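Relabeling by object, part two

In the last post I said I would stop filtering our play data by hand and try relabeling it instead. The archive has 3,604 segments from the toy kitchen table, all teleoperated, with no task given to the operator. After dropping segments with a stalled arm or a missing wrist stream I had a little over 3,000 left.

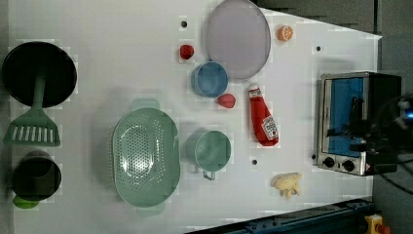
The method is simple. Each segment is cut at gripper close and gripper open events. The last 40 steps before a close are labeled with the object that ends up between the fingers, and the policy is trained on those labels with the overhead and wrist streams as input. Perrine Delaunay wrote the event detector, which we call Presel. It uses finger position and motor current only, no vision.

Current thresholds are the weak point. Soft toys compress, so the current rises slowly and the close event lands late. Hard items like the bowl give a clean step. I ended up with one threshold per object class, which I dislike but have kept.

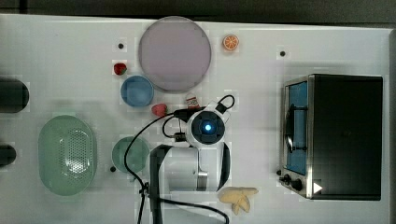 What changed with relabeling

Grasp success on the ketchup bottle improved most. With hand filtering, the policy completed 11 of 27 attempts. With relabeled data it completed 19 of 27, same start poses, same checkpoint step. The strawberry went from 14 to 16, and I would not read anything into that.

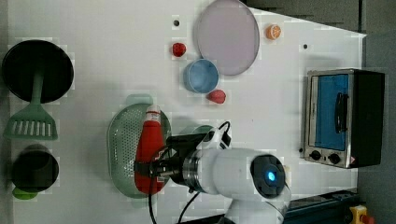

Failure notes

Most of the remaining bottle failures are approach errors. The arm descends with the fingers rotated off the bottle's short axis and pushes it away. Bastien Barbier suspects the overhead view is too coarse to resolve the rotation, and that the policy needs to lean on the wrist stream earlier. Masking the overhead view for the final steps before contact recovered two of the eight failures - a small number, but repeatable.

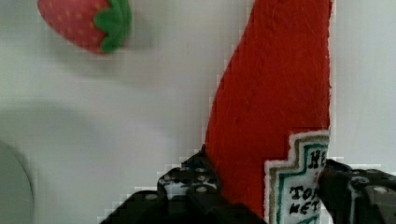
Wrist view, ketchup bottle between the fingers.

Next I will rerun the detector with a learned threshold and leave the policy alone. Config files are in the Durus repository under the February tag.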